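June 21, 2021

Spent the morning on revision 3 of the cell rules for the two-arm table. The March version was written when we ran one arm at a time, and most of its clauses read badly once two arms share the same space. "Keep clear of the arm" is no use if the text doesn't say which arm, or whether the other one is under power.

The handover clause took longest. Old wording: the giving arm releases when the receiving arm has closed. That leaves "closed" undefined. New wording: the giving gripper holds until the receiving gripper reports contact and its position has been steady for 200 ms. If either signal is missing, both arms hold and the operator decides. No automatic retry. Peng's integration notes allow one retry, and I have left a comment there asking for it to be struck.

Also settled the speed question. Inside the shared zone both arms run at the reduced setting, including when one is parked. Casta wanted an exemption for a parked arm. I don't see how to write one that survives a power cycle, so the draft has none.

Cable section next. The old text said "secure cables" and stopped. It now says: clip along the outside of the forearm, leave an open arch over the wrist motor, rotate the wrist through its full range by hand with power off, and check that nothing pulls tight. Check again at the elbow. The loop there is the one I keep forgetting, and it gets its own line in the checklist.
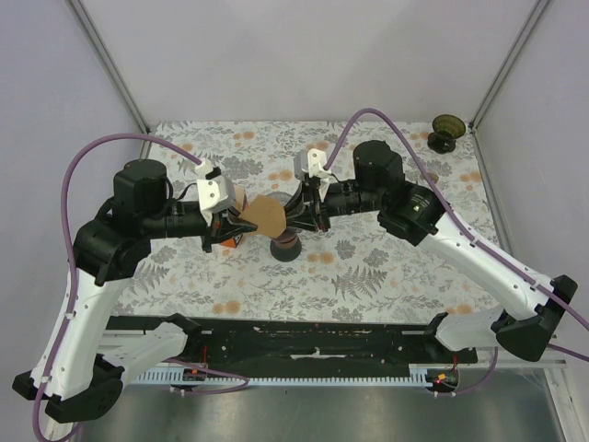 Handover position, both grippers at the tan piece. Cable arches over the wrists.

Objects on the table were the other open item. The rules had assumed a bare surface. The tasks don't, so a clause that requires one would be ignored from the first day. Draft now reads: any object not part of the current task is either removed or listed on the run sheet, and glass always gets listed. Patterned cloths are allowed if the run sheet says which one. Cloth edges to be checked for slack before start, same as cables.

Log numbering: the sheets stop at 458 and the next one will use the new form. I will not convert the old ones. The form has more than 5 fields that only repeat what the controller already logs — cut those tomorrow if Vevotitz agrees. They want paper for sign-off and I have no objection to that part.

Still open:
Who may clear a hold when two operators are present. Draft says the one named on the run sheet.
Whether the stop test is done per arm or per table. I would say per table, with both arms powered, and note the result for each.
Kulard's template puts the stop test after the cable check. Ours has it before. Pick one.

Sent the draft at the end of the afternoon with the handover clause marked for comment. Section numbers still need fixing from the cable part onward.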